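Calasby Makers Forum > Robots and Automation > Teaching by Demonstration

Thread: Hand-held grippers or remote control for a first drawer task?

plondlow_pete
Joined: February
Hello all, and happy new year to those of you I haven't pestered yet! I've been reading this board for ages and finally have a question worth typing out. We have one arm at our club and want to teach it to open a small drawer, and later on to open a box with a lid. So far we've done everything by remote control, sitting at the desk with the two sticks, and I have to say it is wearing me out. A single good drawer pull takes me forever, and half of them end with the whole unit sliding across the table. Is it worth changing over to the hand-held kind, where you just carry the grippers around and do the job yourself?

svenja_h
Oh, I feel for you, I spent most of last winter on the sticks! We moved to hand-held grippers with the tracking cubes on top and I would not go back for this sort of task. You feel the drawer stick a little, you ease off, and your hands sort it out before you've had time to think about it. Our practice piece is a little white drawer unit with a round silver knob, sitting on a plain table, and I like to stop with the drawer open and have a look at where both grippers have ended up before going on.

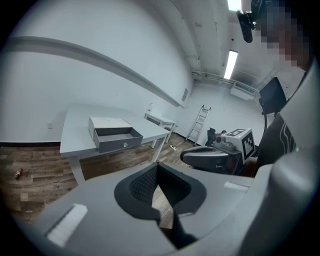
How we run a session
Start with the drawer shut and the unit in a slightly different spot each time (a hand's width is plenty). Hold still for 2 seconds so the tracking can settle, then pull, pause, push it shut, and bring both grippers back to where you began. We do 22 in a row and then put the kettle on. If you fumble one, finish it anyway and mark it in the notes, and decide later whether to keep it.
Svenja Haslinger, Umer group

fankhauser_fan
I'm going to grumble a bit, with love. Hand-held is lovely until you play it back on the arm and find out your wrist went somewhere the arm can't go. With remote control every demo is one the robot has already done, by definition. We threw out a painful number of hand-held runs over that, and I'd take eight slow clean ones from the sticks over a heap of quick ones I can't use.

svenja_h
That's fair, and it bit us too at the start. What helped was marking out the arm's reach on the table with tape and keeping our elbows lower than feels natural. I'd still say the speed makes up for it, but I know you and I will be having this argument until we're both retired.

e_sutter
Can I put in a word for the middle road? I use the sticks for a handful of runs to learn what the arm finds awkward, and then I pick up the grippers and copy that style of moving. It sounds like double the work, but for us it cut down the rejects a great deal. The other thing is to stand square to the table with both grippers out ahead of you before you go for the lid of the box, and to let them come in together. I used to wander in from the side like a man looking for his glasses, and the tracking would drop out whenever I turned and hid one of the cubes.
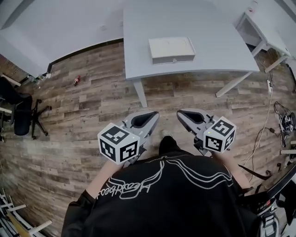
plondlow_pete
Do both grippers have to be in view the whole time, even if only one is doing the pulling?

e_sutter
It depends on your tracking, but with cubes I'd keep both in view from start to finish. A short dropout on the idle hand can be patched, though if it lasts more than a moment I throw the run away and do it over.
Engelbert Sutter

fankhauser_fan
Agree with Engelbert there, which hardly ever happens, so write it down. I'd be pickier still and toss any run with a dropout on either hand. Patching always looks fine on the plot and then the arm gives a little twitch right at the handle.

svenja_h
I patch the short ones and haven't had the twitch, but our arm is slow and forgiving. Pete, how many demos were you hoping to collect? We have 3,000 on file now across all our tasks and the drawer was working decently long before that, so please don't let the big numbers scare you off.

plondlow_pete
Nothing like that many! I'd be thrilled with a few evenings' worth. I think I'll try Engelbert's way, sticks first and then the grippers, and clamp the drawer unit down while I'm at it. Does anyone have a preference between clamps and those sticky rubber feet?

e_sutter
Rubber feet for me. My clamp kept getting in the way of the left gripper.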